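Selling first paintings while living with a long illness: how to set prices and how to pack?

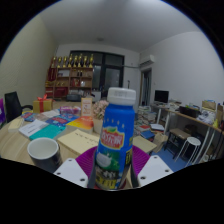 The situation

Hello to all. I am painting since my illness became worse and I had to leave my office work. I have a condition of the joints and some weeks I can hold the brush only for one hour, other weeks the whole morning. In two years I made many small acrylics and a few big ones. A café in Tarness let me hang six of them in May, and two were bought. I was very happy, but I had no idea what to ask for them, so I said 100 pounds for each, the small one and the big one the same. My sister was angry with me for this.

Now a woman who saw them in the café wants the largest painting, which is a view of the harbour at Mesel, 90 by 120 centimetres. She asked me to name a price and to send it to her, because she lives far away. I have three things I do not understand.

First, how does a person without a name decide the price? I looked at one gallery website and similar sizes were 1,000 pounds and more, but these painters went to art school.

Second, should I tell the buyer about my illness? The café owner wrote it on the little card beside the paintings, and I think people were kinder because of it. I am not sure I like that.

Third, how do I pack a canvas of this size if my hands are weak?

Thank you for reading, and please excuse my English.

Posted by harbourgrey

palum_studio

Welcome, and well done for the two sales.

For the price, many beginners use the size. You add the height and the width, and multiply by a number which you choose and then keep for all your work. Your harbour painting is 90 plus 120, so 210. If you take the number 3, you get 630 pounds. If you take 2, you get 420. A small painting of 30 by 40 would be 140 with the number 2, and this is not so far from what you already received, so I would begin with 2 and go up after you have sold more. Please do not go down again later. The people who bought early will feel bad.

Do not calculate by the hour. I tried it in my first year and the result was silly, and in your case it would be unfair too, because a slow week would make the painting more expensive and a good week would make it cheap. But do write down what the canvas and the paint cost you. My first large canvas was sold for less than I had paid for materials and frame together, and I noticed it only when I filled in my tax form.

About the illness, it is your decision and the café owner should have asked you. I also have a long illness (lungs). On my own page there is one sentence about it, at the bottom, after the exhibitions. Some people read it and write to me, and these letters are often very nice. When I sell directly I speak about the picture, the place and the colours. If somebody asks me why I began to paint, I answer truthfully. You can ask the café to print a new card with only the title, the size, the material and the price.

One more thing: ask for the payment before you send. A polite buyer expects this.

brushes_and_tea

Just ask what your heart says!! I sold one for 369 because I liked the number. She already wants it, so she will pay.

Villalobos_framing

I will answer only the packing, because the price is explained well by palum_studio (I would also choose 2 for the beginning).

Acrylic must be completely dry, so leave it some weeks if the paint is thick. Then:

Lay glassine paper over the painted side. Do not use bubble wrap directly on the paint, it leaves little circles.

Put cardboard corners on. You can buy them ready, and they push on without much force.

Now bubble wrap, with the bubbles to the outside, two times around.

Put a sheet of stiff cardboard on the front and one on the back, both a little larger than the canvas.

Slide everything into a flat picture box, and close it with wide tape.

For weak hands, buy a tape dispenser with a thick handle and work on a bed or a low table, so you do not have to lift. Or ask a framing shop. We do it for customers who did not buy the frame from us, and most shops will, for a small fee. The buyer can pay this as part of the delivery.

Check also the insurance of the courier. Many of them exclude original art in the small text, even when you have paid for extra cover. Ask them by email and keep the answer. Take photographs of the front, the back and the corners before you close the box.

harbourgrey

Thank you very much, all three. I wrote to her with the price of 420 plus delivery and she said yes the same evening. I have asked the framing shop here to pack it. The café will change the cards, and the owner was sorry about it.

This page has been viewed 1,256 times.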